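Print this page | E-mail this page

# Zesix Used Car Listings, June release

Zesix is a table of used car listings collected from dealer pages in the Pomer and Somboon areas. Each row is one listing. The set was put together for work on asking prices and on how long small cars stay on the lot before the price drops.

## Contents

- `listings.csv`: 2000 rows, one per listing
- `models.csv`: 398 model and trim names, matched to the listings by `model_id`
- `changes.txt`: notes on what moved between releases

Both tables are UTF-8 with a header row. Empty cells mean the dealer left the field blank.

## Main columns

- `model_id`: key into `models.csv`
- `year`: model year as given by the dealer
- `odo_km`: odometer reading in kilometers
- `price_first`, `price_last`: first and last asking price seen
- `fuel`: gasoline, diesel, hybrid, electric, other
- `area`: Pomer or Somboon

Prices are asking prices. Sale prices were not collected and can't be worked out from this table.
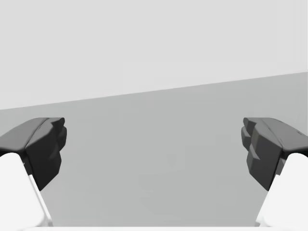

*Simulated view: two gripper fingers over a plain gray tabletop.*

## Cleaning

Listings with no price were dropped. Where the same car was listed by two dealers, the earlier listing was kept. Odometer readings given in miles were converted and rounded to the nearest 10 km. Trim names were matched by hand, and spelling follows the Furnen model list, version 2.

## Known problems

- Diesel pickups in Somboon are listed under several trim names that probably refer to one trim.
- Some dealers reset the listing when they change the price. Those cars show the same value in both price columns.
- `year` is sometimes the registration year. Check it against the trim before using it for age.

## Loading

 import pandas as pd
 cars = pd.read_csv("listings.csv", dtype={"model_id": str})

Leave `model_id` as text. Several IDs start with a zero.

## Use

Free for research and teaching. Please name Zesix and the release month. Corrections go in the issue tracker with the row number and the column.

Contact | © Zesix | Back to top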